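Borrowing a Folding Wheelchair: Common Questions
Madmont Equipment Loan Desk

Page last updated Tuesday, March 2, 2021 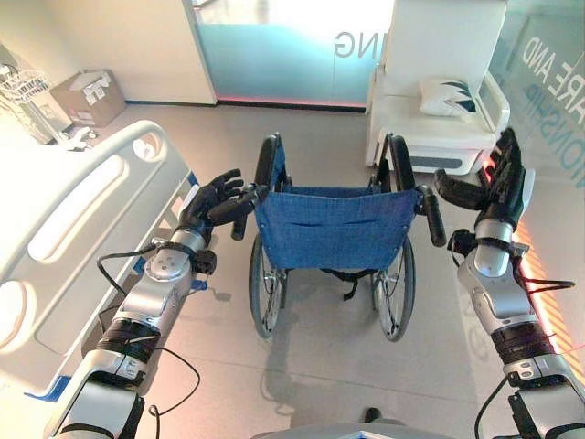 Who can borrow a chair?
Anyone living in the Madmont area, for themselves or for someone they look after. You don't need a letter from a doctor. Bring a photo ID and something with your current address on it.

How long can I keep it?
The standard loan is 14 days. You can renew once by phone if no one is waiting for that size. For longer needs, ask us about the Rornov program, which lends chairs by the month.

How do I open it?
Stand to one side and put both brakes on. Push down on the seat rails with your palms flat and your fingers pointing inward, until the seat is tight. Fingers wrapped around the rails can get pinched.

How do I fold it?
Swing the footrests up first. Take off any cushion, then lift the middle of the seat fabric at the front and back edges. The sides will come together. Don't pull on the armrests - on some chairs they lift out.

Where should I park it for a transfer from the bed?
Close to the bed and at a slight angle, brakes on, footrests out of the way. Lock the bed wheels too, and lower the side rail on that side. If the person can't put weight on their legs, ask the nurse or therapist to show you the safe way before you try it at home.

Can I hang a bag on the push handles?
A light one, while someone is sitting in the chair. A heavy bag can tip an empty chair backward, or a full one on a ramp.

How do I clean the seat fabric?
Wipe it with a damp cloth and mild soap and let it air dry. Please don't use bleach. Check any back pocket before you return the chair. We have a drawer of reading glasses left from September.

Will it fit in my car?
Most of our folding chairs fit in an ordinary trunk. Bring the car along when you pick up and we'll try it with you.

What if something breaks?
Stop using it and call the desk at extension 198. Ask for Tineke Van der Linden. Normal wear is not charged.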